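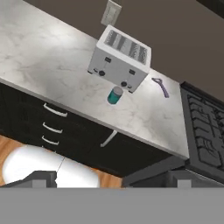
How many demos do you want from me? Preda needs 500 per task, all driven by hand in the simulator. The toaster has two knobs and two levers, and you'll come to know all four.

Do botched runs count?
Yes, if you label them as botched. Last March we binned 14 good ones over a missing label, and Lamisi Ansah still brings it up.

Can I just replay my best run?
No. Harish Uniyal tried. The model learned one very confident movement and nothing else.

Why does the layout keep changing?
So the model doesn't memorise the kitchen. You will, sorry.

Who do I bug about crashes?
Dela Ayaaba, after you've saved.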